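How to line a work booth with patterned wallpaper

Last updated May 2026

I wrote this page after I papered three walls around a table and made most of the mistakes in the first two. If your workspace has a frame of aluminum profile (the silver kind with slots), you can give it walls without drilling and without a carpenter. It took me one weekend, with a long lunch on Sunday.

What you need

Wallpaper with a non-woven backing. Paper-backed wallpaper also works, but it tears at the corners when you pull it.
Thin, stiff panels for the walls. I used foam board.
Ready-mixed paste, or double-sided tape if you want to change the pattern later.
A long metal ruler, a sharp knife with spare blades, a pencil.
A soft plastic smoother or a clean dry cloth.
Small screws and slot nuts that fit your profile.

My paper is a floral one from Zoltell, with a dark teal background and pink and orange flowers. I paid 239 for all the rolls together with delivery. I was afraid the dark color would make the table feel small, but after two days I did not notice it anymore.

Step 1. Measure each opening separately

Do not trust that left and right are the same. Frames that are put together by hand are often a little crooked. Measure every opening at the top, in the middle and at the bottom, and write down the largest number. Mark the panels on the back side with L, R and B, so you do not mix them later. I mixed them.

Step 2. Choose where the big flowers go

A large pattern needs a decision before the first cut. Unroll the paper on the floor and put the panel on top of it. Move the panel until a big flower sits where you want to see it. For the back wall I prefer the full rows of flowers to run straight across, because the eye goes there first. On the side walls it is less strict.

If you look carefully at the roll, you will find the repeat, which means the distance after which the same flower comes again. On my roll it was 40 cm. You will lose some paper each time you match the pattern, so buy one roll more than the calculator in the shop tells you. Dougal Munro, who sold me the paper, said this to me twice and I still bought too little.

Step 3. Cut with extra

Cut each piece larger than the panel, with 9 cm extra on every side. This looks like a waste, but you need it for folding to the back. Change the blade after each long cut. A tired blade does not cut the paper, it pulls it, and on a dark background you will see the white line from far away.

Step 4. Paste and smooth

Put the paste on the panel and not on the paper (check the label of your paper first, some kinds want the opposite). Lay the paper from the top edge and let it come down slowly. Smooth from the middle to the outside. Small bubbles usually go away when the paste dries. For a big one, lift the paper from the nearest edge and lay it again.

Wait 22 hours before you move the panel. I know it is a strange number, it is only how long mine needed on the kitchen floor. If your room is cold, wait longer.

Step 5. Fold the edges

Turn the panel face down on a clean sheet. Cut the corners of the paper at an angle, then fold the sides to the back and tape them. Press the fold with the ruler. If the corner becomes thick, you did not cut enough away.

Step 6. Put the panels in the frame

Start with the back wall, then the left, then the right. Hold each panel against the profile and fix it with the small screws and slot nuts. Do not make them tight until all the panels are standing. You will want to move something by a few millimeters.

If you have a crossbar at the back, leave it uncovered. It is a good place for a hook rack. Mine is a narrow black one with six hooks, and I like it that the black repeats nothing in the flowers, so I can find it quickly.

Step 7. The table surface

Choose a calm surface for the table. I have a gray marble pattern, and next to so many flowers it is enough. Please do not put flowers on the table also, small parts disappear on them.

Cleaning

Dust the walls with a dry brush. For spots use a damp cloth, almost dry, and press instead of rubbing. Keep the leftover paper rolled up and away from the sun, so a patch will have the same color as the wall.

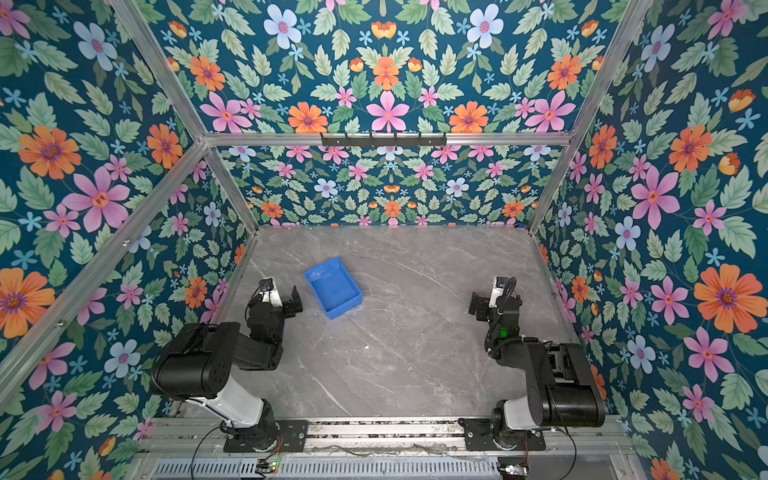

Floral walls, marble-pattern table, and the hook rack on the crossbar.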